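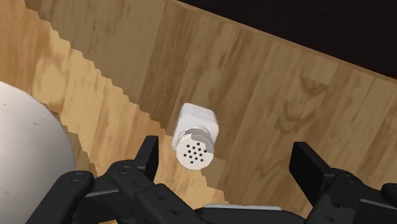 What should a robotics club use for practice objects when there's no budget left? Raid the kitchen. Ordinary table stuff is cheap, easy to replace, and everybody on the team already knows what it's for.

I help out with our club's tabletop challenge, and by now half my own cupboards have been through it. These are the tips I keep repeating, so I'm finally typing them up.

Lay things on their side early. A salt shaker standing up is a nice easy grab, and the kids get very pleased with themselves. Tip it over and now they have to think about which way the cap points and how wide to open the fingers. Start there in simulation, where a bad grab costs you nothing but a reset!

Shadows deserve a whole Friday. Move the light in the sim so a hard edge falls right across the object, then run the same program again. Ours went through 16 tries the first week and I think most of the trouble was the lighting.

If you move on to real shakers, empty them first. I know, I know. We skipped that once and I was still finding salt in the keyboard in July. Rinse, let them dry overnight with the caps off, and put a strip of painter's tape over the holes.

Weigh everything on a kitchen scale and write the number on masking tape underneath. Our little shaker is 42 grams empty and up to 116 filled with rice, and a grip that works on one can be pretty hopeless on the other. Rice is great for this, by the way - it sweeps up and it doesn't eat at the metal.

Put a bowl near the target once the plain grab works. The arm has to come in without bumping it, and that teaches path planning faster than my whiteboard talk ever did. Plastic bowls for the real table, please.

Name your saved files properly. We have one called Nirnatska and one called Dritside (team names, long story) and neither tells me what the program does. Object, position, light. Done.

Last one is storage. A shoebox per team, lid labeled, nine objects max or the lid won't shut. Ours live on the shelf over the sink - dish towels go on the lower one now.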